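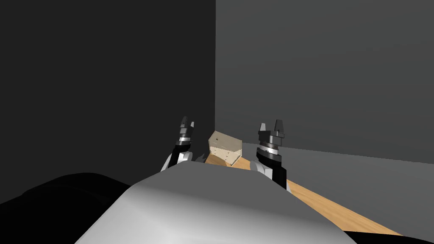 Waltanden dump opens longer from February

Jan 20, 2019

Good news if your garage looks anything like mine! The Waltanden dump will stay open until 5 p.m. starting in February, two hours later than now, so I can finally get rid of that old couch after my shift. Brurach folks can use it too – just bring something with your address on it. Mattresses cost $22 each to drop off, and yard waste is still free. Paint cans go to the Ivine site, same as before (I got turned away with mine last fall, so check your trunk first).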